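Hand and camera trials: your questions

Last updated 14th June

I get the same handful of messages every time I post about the vanity rig, so I've put my answers in one place. If yours isn't covered, the comments are open and I do read them (slowly).

What are you comparing?

Two sets of multi-fingered hands on the same two-armed robot. One set is the Noltura, the other is the Clistow. Same arms, same controller, same bathroom jobs. I wanted to know which one I'd rather live with for a few months, which is a different question from which one has the nicer data sheet.

Why a bathroom vanity?

I was fed up with blocks and cups on a plain table. A sink gives you steep walls, a rim to knock your knuckles on and a hard counter that punishes you for coming in too low. Toothpaste tubes are brilliant test objects too – they squash, they roll a bit, and they never sit quite the same way twice.

Do you really need a wrist camera if there's one on the head?

For this work, yes. The head camera is lovely for getting the arm to the right bit of counter, but once the hand goes over the object you're mostly looking at the back of your own knuckles. The wrist view gives you the fingertips and whatever is just under them. The price you pay is that it shows you very little else, and a loose sleeve or a dangling cable can eat half the picture.

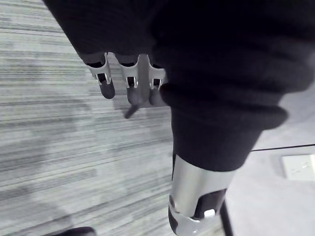
I tried the wrist camera at two mounting angles before settling. The steeper one was better for picking up and worse for everything else, so I went with the shallower one and haven't touched it since. If you only have one bracket, start shallow!

Which hand was easier to set up?

The Clistow, by a mile. I had it on and moving in 15 minutes. The Noltura wanted a firmware update first, then a second one, and then it forgot its finger limits and I had to type them all in again. Once it was going it behaved itself, but I'd put aside a whole morning if you've never done one before.

And which one picks things up better?

My main test was lifting the toothpaste tube off the counter and putting it down in the basin, 85 tries with each set. I'm not publishing a score until I've redone the Clistow runs with fresh fingertip pads, as the old ones were getting shiny by the end and it wouldn't be fair. What I'm happy to say now is that the Noltura is gentler and the Clistow is quicker to close. If you're handling something soft you'll notice the difference straight away.

How do you start each run?

Arms low, hands out in front, fingers relaxed. I stop the robot short of the cabinet and let it sit for 4 seconds before anything moves, so the controller has a steady reading to work from.

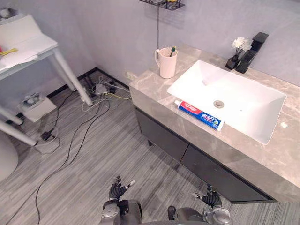 I used to start with the hands already over the counter to save time. Please don't copy old me. Any small error in where the robot thinks it's standing ends up as a fingertip hitting stone, and spare fingertips aren't cheap.

What controller are you using?

An Ovus box for both sets. I did have a go with the Mahmoudi controller as well, and I liked its menus much more, but I couldn't get it to run both wrists at the same rate. It would be fine for a single arm. With two, one side always felt a touch behind the other, and you really do feel it when you're driving by hand.

Do the cables get in the way?

All the time. My only firm rule is that nothing crosses the bit of floor where the robot will turn. I check the floor again each time I move the vanity, and I've started labelling both ends of every lead after unplugging the wrong one mid-run. Twice.

Does the striped carpet upset the cameras?

A bit. Long thin stripes are hard work for anything that tries to judge movement from the floor, and the wrist picture smears when the arm swings fast. Slowing the swing helped more than any setting I changed. Shadows are the other thing to watch, particularly when the robot is standing between the light and its own hands.

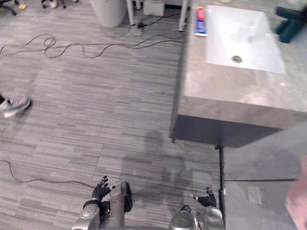
Head camera view, with both hands up beside the vanity and the robot's shadow on the carpet.

Can I have your settings file?

You can, but it's written for my arms and my mounts, so treat it as a starting point. Halve the speeds before you load it. The finger closing force is set at 8 on the Ovus scale, and I wouldn't go higher with either hand until you've watched it close on something you don't mind squashing.

Will you be testing more hands?

I'd like to do a three-fingered set next, probably in September. If you've got a pair sitting in a cupboard and would lend them to me, leave a comment and I'll cover the postage both ways.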